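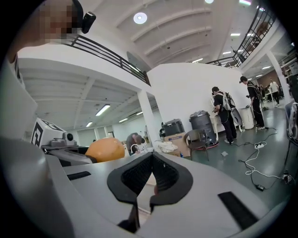
トルキア(Torkia)について

はじめまして、トルキアです。地方議会の会議録を読んで、ふつうの言葉に書き直してお届けする、という地味な仕事をしている小さな会社です。地味なんですが、やっている本人はものすごく楽しいです!

会社の紹介ページって、だいたい「理念」とか「沿革」とか立派な見出しが並びますよね。うちも最初はそういうのを用意したんですけど、書いた本人が途中で眠くなってしまったので、全部消して書き直しました。少し長いですが、お茶でも飲みながらどうぞ。

会議録を読みはじめたころ

もともと私は印刷会社で、選挙公報や議会だよりの組版をしていました。毎回ぎゅうぎゅうの文字を紙面に押し込みながら、この「所要の措置を講ずる」って結局何をするんだろう、と思っていたんです。校正係なので意味がわからなくても仕事は進むんですが、一度気になるとだめですね。家に帰ってから会議録の検索システムを開いて、元の答弁を探すようになりました。

最初に通して読んだのは、水道料金の改定をめぐる定例会の会議録です。印刷したら723ページありました。読み終わるまでにひと月以上かかって、そのあいだに二回くらい挫折しています。でも、途中で出てくる質問がすごくいいんですよ。検針の間隔のこととか、古い集合住宅の引き込み管のこととか、自分の家の請求書に書いてある数字がどうやって決まったのかが、そこに全部書いてある。それなのに新聞には三行しか載らなかった。もったいない!と思って、要点を便せん二枚にまとめて友人に配ったのが、いまの仕事の原型です。

いまやっていること

柱になっているのは「イカマル(Ikamar)」という会議録の要約紙です。議会の会期が終わるたびに一号出しています。一般質問は質問者ごとに、何を聞いて、役所が何と答えて、次にいつ動きがありそうか、という順番で書きます。議案の採決は賛否をそのまま表にします。討論があった議案は、賛成側と反対側に同じ行数をあてる決まりです(これがけっこう難しくて、反対討論が一人で賛成討論が四人、みたいなときは最後まで悩みます)。

もう一つが「レバデロ(Revadero)」という読書会です。会議録を12人までの少人数で声に出して読みます。声に出すと不思議なもので、質問がかみ合っていないところで必ず誰かが「え?」と言うんですよ。答弁が質問に答えていない箇所は、黙読だとするっと通りすぎてしまうんですよね。予習はいりません。漢字が読めなくて止まるのも全然かまいません。私もいまだに「瑕疵」で一瞬止まります。

それから「ダムゴー(Damgaard)」は、自治体の議会事務局さんや広報担当の方向けのお手伝いです。議会だよりの文章を読みやすくする、見出しをつける、用語の注を書く、といった作業をお引き受けしています。名前の由来をよく聞かれるんですが、最初に借りた机の裏にそう書いたシールが貼ってあっただけです。意味はわからないまま使っています。

やらないと決めていること

候補者や会派からのお仕事は受けていません。ポスターもチラシも、演説の原稿もお断りしています。選挙の時期になると毎回お問い合わせをいただくので、先に書いておきますね。すみません!

どの議員さんがよく働いているか、というランキングも作りません。質問の回数を数えて並べれば記事としては読まれるんでしょうけど、質問しない人が裏で何もしていないとは限らないし、回数だけ多い人もいます。数字にした瞬間に、中身を読む人が減ってしまう気がするんです。

あと、イカマルの紙面では「問題だ」「評価できる」という言葉を使いません。私個人としては言いたいことが山ほどあるので、そういうのは夕飯のときに家族に聞いてもらっています。家族はもう聞き飽きていると思います。

間違えたときのこと

要約の仕事なので、間違えることがあります。いちばん大きかったのは、保育料の減免の対象年齢を一つずらして書いてしまった号です。刷り上がって発送まで終わった晩に気づいて、翌朝いちばんで訂正のはがきを作りました。それ以来、数字の入った文は、書いた人とは別の人が会議録の原文と突き合わせています。

読者の方から「ここ、違いませんか」とご連絡をいただいたときは、どこをどう直したかを次の号の一面に載せます。隅っこには載せません。小さい字で謝られると余計に腹が立つじゃないですか。

働いている人たち

社員は四人で、ほかに会期中だけ来てくださる方がいます。前職は図書館、学習塾、バス会社の運行管理、と見事にばらばらです。政治学を専門に勉強した人はいなくて、それで困ることもありますが、わからない言葉が紙面に残りにくいという面もあります。塾にいた人は「これ中学生に説明できる?」が口癖で、原稿が真っ赤になって返ってきます。こわいです。

昼ごはんは各自ばらばらに食べます。議会の中継を流しながら食べる人がいるので、休憩中でも誰かの答弁がずっと聞こえています。慣れると落ち着きます。

イカマルを読むには

紙で届けるものと、メールで届けるものがあります。中身は同じです。紙のほうは文字を少し大きめに組んでいて、余白も広くとってあるので、書き込みながら読みたい方におすすめです。図書館や公民館に置いてくださる場合は、一回につき40部まで無料でお送りします。送料もこちらで持ちます。

学校の授業で使いたいという先生は、お申し込みのときに学年を書き添えてください。その学年に合わせた用語メモを一枚おつけします。出張授業もやっていて、持ち時間は30分がちょうどいいみたいです。前に二時間いただいたことがあるんですが、後半は私だけが盛り上がっていました。

レバデロに参加したい方へ

毎回、開催の二週間前に募集を始めます。1月は予算の勉強を先にやりたいという声が多いので、会議録の代わりに前の年の予算書を読んでいます。予算書は声に出すと本当に疲れます。飴を持ってきてください。

お住まいの地域は問いません。自分の町の会議録を読んでほしい、という持ち込みも歓迎です。ネットに公開されていない町でも、議会事務局や図書館で閲覧できることが多いので、まずはご相談ください。探し方から一緒に考えます。

ご連絡は問い合わせフォームからお願いします。会期中は返事が遅くなります。三日たっても返事がないときは、遠慮なくもう一度送ってください。電話も一応あるんですが、みんなイヤホンで中継を聞いているので、かなり鳴らさないと気づきません。

このページの最終更新:2020年2月14日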